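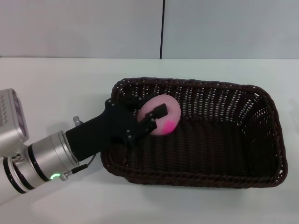 Pink thing, brown basket.

OK so I stayed up way too late watching the Hattar and Gustia border talks and I have thoughts. Thread!

First off, the joint statement is 47 pages long and the part people care about (who gets to use the river crossing at Jurkach) gets one paragraph. One!

Gustia's foreign minister keeps saying "full access." Hattar's side says "managed access." Those are two very different things if you drive a truck for a living.

My cousin drives that road. Last January he sat at the crossing for 10 hours with a load of onions, so yeah, I take this a little personally.

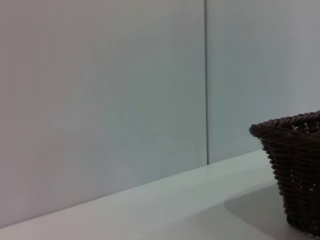 Anyway, back to the vote. 78 of the 100 delegates in Hattar's assembly backed the deal, way more than I figured. I had my money on it barely squeaking by.

Shota Sugawara has a good long piece in Tellitura on the customs side of it, go read that if you want the boring stuff (I love the boring stuff).

Gustia votes next and I wouldn't bet on anything there. Their coalition can't even agree on a speaker!

More tomorrow, I need sleep.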